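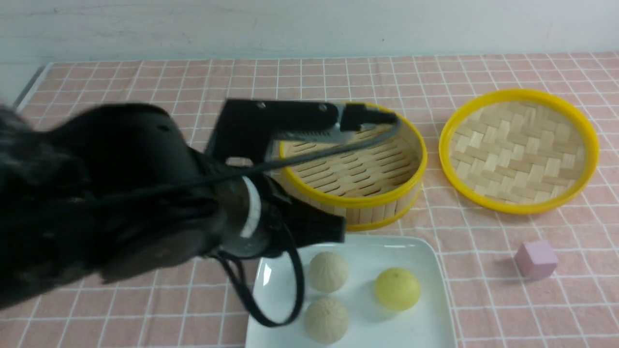 Bamboo steamer on the pink check cloth, arm reaching over the rim.

Notes from the Grindholm open day, typed up on the train so excuse the state of them.

Got to the Forsyth works just after 8, rain coming sideways. Sign-in, lanyard, shoe covers, a coffee that tasted of lanyard. Twelve of us in the morning group, mostly repair people and a couple of wedding shooters. Angus Pollock took us round. He's been grinding glass there since the place made binoculars and he talks fast, so some of this may be garbled.

First room is blanks. Glass comes in as pressed discs, they get sorted by melt number, and you're not allowed to touch. Fair enough. The blanks for the new Kisotura 60 macro were on a trolley by the door and they look like nothing, cloudy little pucks. Angus held one up to the window and you could just about tell there was a window.

Then grinding and polishing. Loud. The polishing slurry is the colour of weak tea and gets on everything, my sleeve included. Asked how long a front element takes and got a long answer about how it depends on the curve. Didn't get a number. Somebody asked about aspherics and was told those are moulded in the other building, not on the tour. Bit of a letdown, that was half of why I came.

Coating was through glass only. Two big chambers, door shut on one, the other open for cleaning. Bahman Alipour runs that section and he was the best part of the day. Had a tray of rejects and let us tilt them under a desk lamp. Green reflection good, patchy purple bad, at least for the coating they use on the macro. He said the hardest thing is the edge of a steeply curved element, where the layer goes on thinner. I've seen that on my own wide angle and always blamed my filters. Sorry, filters.

Assembly after lunch (sandwiches, egg or egg). Centring bench was worth the fare. You watch a dot of light wobble on a screen while the barrel turns, then the tech nudges the group with a tiny screw until the dot more or less sits still. They let three of us try. I made it worse.

Test room last. They had the 60 and the older 93 portrait lens on loan bodies, and we got to shoot the chart plus whatever was on the shelf. Wide open the 60 is crisp in the middle and a touch soft in the corners, tidy by f/5.6. Focus breathing is definately there. The 93 has more glow, lower contrast, nicer on faces I think. Manual focus ring on both is stiff but they were brand new so who knows. All off the back screen, no raws yet, take it with salt.

Shop: Brultex cloths, caps, one hood I needed and they didnt have it in 57 mm. Of course. Ordered it, back in June supposedly.

Parking is hopeless, take the train. Afternoon group gets the same tour but finishes at four. Bring a jumper, the coating corridor is freezing. Will put the chart shots up once I've found my card reader.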